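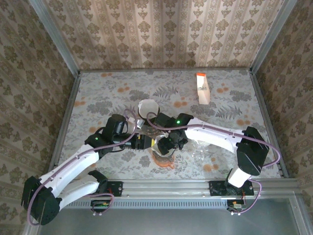 *Inga two-arm recording cell with patterned cloth and wall panels fitted.*

# Inga Two-Arm Recording Cell

Inga is a tabletop cell for collecting two-arm manipulation examples. It ships as one unit: a square table, a front rail with both arms mounted, three wall panels, and the recording software. Stitden builds it to order for labs and small teams that need demonstrations for policy training and don't want to spend a month on brackets.

## Arms and rail

Both arms bolt to a single aluminum extrusion along the front edge and face each other over the middle of the table. Loosen the bracket bolts and either arm slides sideways. Recheck calibration after any move, even a small one. The motor cables run outside the links, so a cable can be swapped without opening a joint — leave slack at the elbow when you refit it.

## Cloths and wall panels

A policy trained against one plain background tends to fail on the next one. The table cloth and all three walls come off and go back on without tools. The standard pack has 33 printed cloths and wallpaper panels, busy patterns included. Most customers change the set at the start of each session and log the set number with the episodes.

## Objects

No object kit is included. Cups, small cartons and blocks all work well. Clear glass and clear plastic are worth having in the mix from the start, as they are harder for a camera-only policy than opaque items. Put a few things on the cloth that the task doesn't use.

## Recording

Each episode stores joint positions, gripper opening, commanded targets and video from the fixed camera, plus a text label for the task. Failed attempts can be kept and tagged or dropped at the prompt. Our test set, recorded by Ngân Lục and Hòa Kiều, holds 1534 episodes over 52 tasks and is supplied with the cell for checking your training setup.

## Ordering

| Item | Included |
|---|---|
| Two arms with grippers | Yes |
| Rail and brackets | Yes |
| Cloth and panel pack | Yes |
| Fixed camera and mount | Yes |
| Leader arms for teleoperation | Optional |
| Workstation | No |

Lead time is roughly 33 days. For quotes and spare parts, write to Gearóid Kavanagh at Stitden. Software questions go to Thắng Võ.

Page updated 7/18/25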